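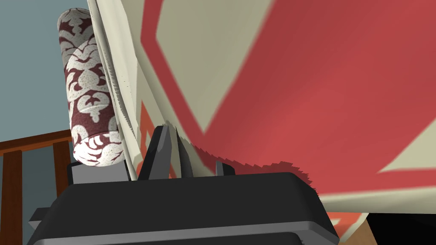 Work on the Brorndale hostel continued through January, and the house stayed open to walkers on the valley path. Most of our time went into the furnishing plan agreed with the Dandano fund. Rugs are now part of that plan, and the red and cream one with the fringed edge is the pattern Rosemarie Thiele would like to use throughout.

Bookings came to 841 bed nights for the period. School groups made up the larger share, and 3 of them have asked to return.

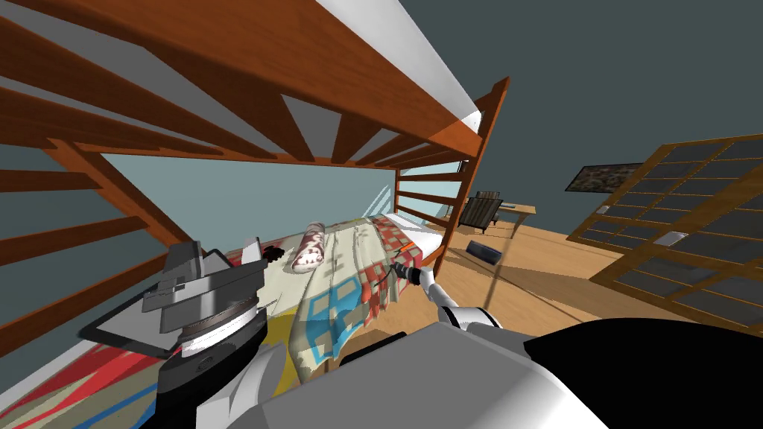

Lower bunk with patchwork quilt.

Heating is still the main cost. Hamann replaced the boiler pump and charged 500 for the work, which we paid from the repair line. Chiến Khương is getting a second price for the pipes in the attic.

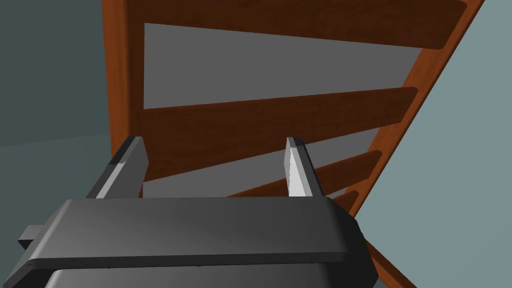 The drying room needs new hooks and a better fan. We have held 80 back for this and expect to spend it next month.

Safety checks are being done by Obaidul Kanagaratnam. He has finished the fire doors and the stair lights. Bunk beds come next on his list, and on the wooden type with slats under the upper bunk he will check each joint and rail. His notes will go to Ingeborg Kasten with the next claim.

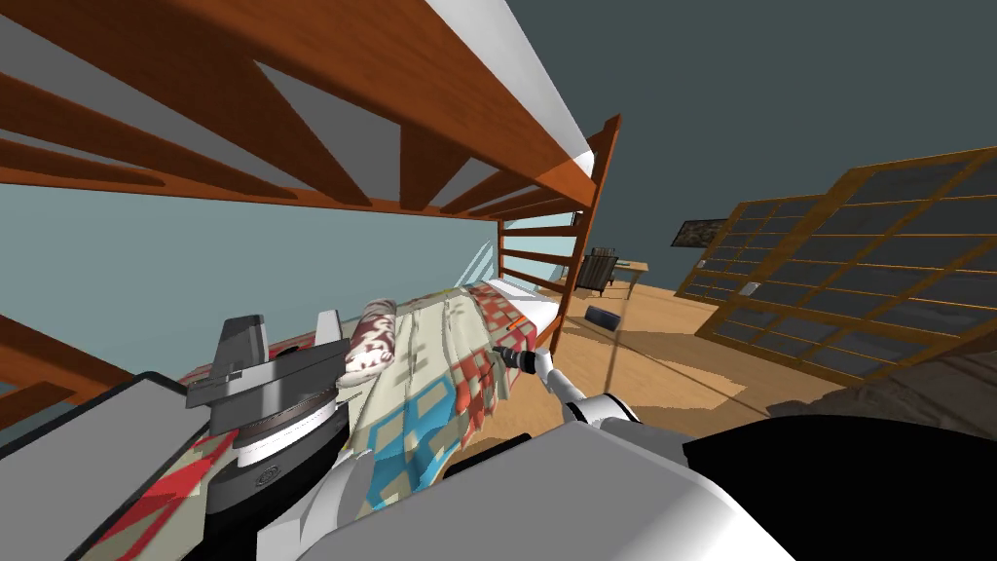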